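Facilities > Equipment Planning > Pre-purchase checks
Wednesday | Buppha Sukprasert
8 comments | 60 shares

Pre-purchase inspection, tidying robot, Saithong serviced suites

1. Quote itemised – PASS. Nirkex lists spare finger pads at $900 a set. I've bought cheaper tyres.
2. Service contract – FAIL. Drikero says "priority response" and won't define either word.
3. Warranty hours – 1,000. Query whether charging counts.
4. Lift and doorway clearance – PASS, with the doormat up.
5. Pinch points at finger linkages labelled – HOLD. Ask Lonex for stickers, and ask what they charge for stickers.
6. Fasteners on linkages accessible with our own hex keys – PASS.
7. Trial in furnished lounge, glass table and good sofa included – OPEN.

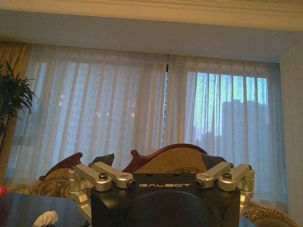
Item 7: gripper at the glass table, tissue still to be dealt with.

8. Excess on damage to carved furniture – OPEN. Insurer has asked me to spell "gripper".

Comment: don't sign until 2 and 5 are closed. The October budget has room for one unit or the new carpet – colour to be advised.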